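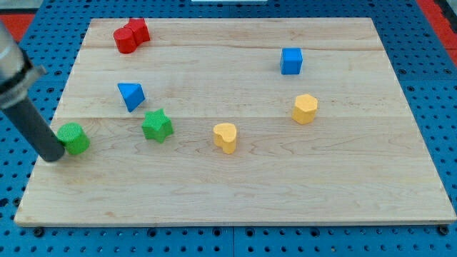

Who was arrested after the oil dumping at the Stivton canal? Police in Wurnstead have arrested two men, and both are still in custody.

Press release, Wurnstead Police, Wed 24 February

The men were stopped on Monday evening in Hutchins, where a resident recognized their white van and called the station. A warrant for them was open since August, when 800 liters of used motor oil went into the canal behind the Huludmont road.

"We thank the people of Stivton, who stayed patient and kept calling us," said Inspector Hilde Leemans. "The van was reported to us three times this winter."

The cleaning of the canal bank took six days. The path along the water is open again, but fishing remains forbidden until further notice.

Persons who saw the van near the canal in August are asked to call the station at extension 1774. Press questions go to Femke Van Loon, press office.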